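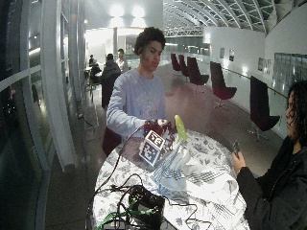
*Photo: Zdislava Kubíček, 25/07/2019*

**Marker cube pose jumps when I compare two cameras**

I am comparing the Telis and the Grorkik camera for our arm. With the Telis, the pose of the white cube is stable. With the Grorkik it jumps by 17 mm — always when hands are near it. Is it the lens or my settings?

**Zdislava Kubíček**

---

Check exposure first. Glossy floor and strong lights at the back can fool the automatic mode. Fix it by hand and record 201 samples with each camera.

**Michalík**

---

Same problem with mine. I bought another camera.

**gerari_user**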